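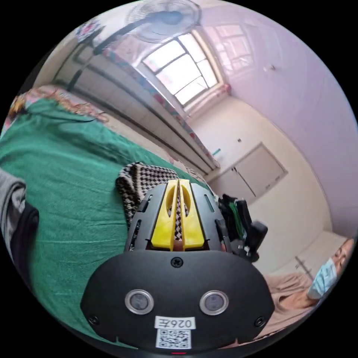

**Zinhle Pillay:** I'd leave the cassettes at 80 minutes a side if the tape holds up, but the carols dub from May has print-through on side B.

**gert_p:** Print-through comes from storage. Rewind before playing and it drops a bit.

**Dalibor K:** Disagree. Thin tape is the cause. Use the shorter stock and split the choir tracks over two.

**gert_p:** Mine is thin stock, 10 years old, no echo.

**Zinhle Pillay:** Stored tail out?

**gert_p:** Yes, always.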